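Rumitley Playgroup storeroom: safety walk-through, with my comments
Filled in by Ermelinda Abreu, March 2018

Okay, same sheet as last time, only I've typed it up so you don't have to squint at my handwriting. OK means OK. FIX means someone needs to do something before the kids are back in. WATCH means I'll look at it again next time round and you can all stop worrying about it until then.

1. Door and light

Door opens all the way without hitting anything: OK. The scooters have finally moved to the other wall, thank you whoever did that!
High latch works: OK, a bit stiff. I had to use two hands, and I suppose a stiff latch is a good latch when you've got toddlers about.
Light switch and globe: FIX. The globe flickers for ages before it makes up its mind. Spare ones are in the kitchen drawer with the birthday candles.
Floor clear from door to back wall: FIX. Beanbag right in the middle, and I went over it.

2. Shelves

The Fadari shelves are fixed to the wall: OK. I gave each one a good tug at the top and nothing moved. The one nearest the window has a screw that's a slightly different colour from the others, that was my husband's doing two summers ago and it's holding fine.
Heavy things on the bottom: FIX. The tub of wooden blocks has crept back up to shoulder height. It weighs more than my youngest. Please, bottom shelf, left side, where the label is.
Nothing hanging over the front edge: OK apart from the dress-ups, which always hang over the front edge.
Labels readable: WATCH. Paint one has gone grey.

3. Power and heating

Heater cord and plug: OK, no splits, no brown marks.
Heater has a clear metre in front: OK. I've put tape on the floor now so there's no arguing.
Extension lead: FIX. It was still rolled up tight with something plugged in at the end. Unroll it all the way when you use it, then wind it loosely and hang it on the hook.
Urn: not checked, it was out on loan to the Ginting Street people. I'll do it when it comes home.

4. Cleaning things

Everything up high and lids on: OK. The Disholm floor cleaner had its lid on properly for once.
No mystery bottles: FIX. One clear spray bottle, no label, something pale yellow in it. I tipped it out and binned the bottle. If it was yours and it was only lemon and vinegar, sorry, but write on it next time!
Gloves: OK, although they're all left hands. I have no idea.

5. Play gear

Climbing frame bolts: OK, all six done up.
Foam mats: WATCH. Corners are getting nibbled. One has a tear I can get my thumb into and I've turned that end to the wall.
Ride-ons: OK except the red trike, which has a pedal coming off. I've tied a ribbon on it. Ribbon means don't use it, please don't untie the ribbon and give it to a child who likes ribbons.
Balls: I don't inspect balls. They're round or they're in the bin.

6. Knocks, scratches and creases

I always do this bit last and slowest. My rule is pretty simple. If it's a mark on the surface and I can run a fingernail over it without catching, it goes down as WATCH. If the nail catches, or there's an edge that could nip a finger, it's FIX and it comes off the shelf that day. Creases get their own line on the sheet, as a crease is where a crack likes to start, and I want to know which things have one.

Grey crate: FIX. Split at the handle, out it goes.
Green stools: OK.
Sand table lid: WATCH. Scratched all over but it's been like that since before my time.
The big blue one: WATCH. A short pale scuff on the left, a longer faint scratch closer to the middle, and a faint line down it where the two faces meet. I'd like whoever does the next check to look at that line first and tell me if it's got any clearer.

I think that's the lot. If you fix something, put your initials beside it and leave the sheet on the clip. I'm happy to hear about anything I've missed, I was in there a good while and by the end I was mostly thinking about lunch.
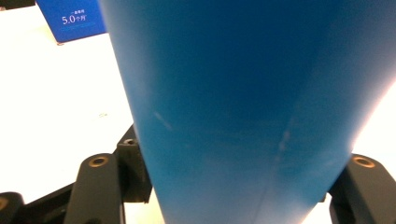
Joana Simões: I like the fingernail rule, Ermelinda, but can we add holding things up to the window as well? I had a tub at home that felt perfectly smooth and there was a crack right along the fold that only showed with the light behind it. It won't work on the thick stuff, but it takes two seconds on everything else. I'll do the globe and the blocks when I'm in next. And the lemon and vinegar was mine, sorry!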